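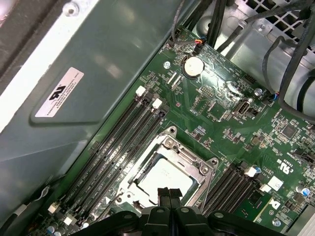
Photo: Drorkeck Picture Desk / Povalport Children's Science Pages

What Is a Motherboard?

Have you ever wondered what is hiding inside a computer? Take off the metal cover and you will find a big flat board, and quite often it is green, like this one. It is called the motherboard, and every other part of the computer talks to the rest by way of it, a bit like all the streets in a town meeting up!

The shiny silver square in its metal frame is the processor. It does the thinking, or really the adding and comparing, and it does it terribly fast. The flat top is a lid that carries heat away, so the little chip underneath doesn't cook itself.

Now look for the long black slots on both sides of the processor. Memory sticks go in there (the white clips at the ends hold them in place). Memory is where a computer keeps whatever it is busy with right now, such as the drawing you haven't saved yet.

And did you spot the round silver battery, the size and shape of a coin? It keeps the clock ticking when the computer is unplugged, so the machine still knows what time it is when you come back from vacation.

Next page: Where do files go when you save them?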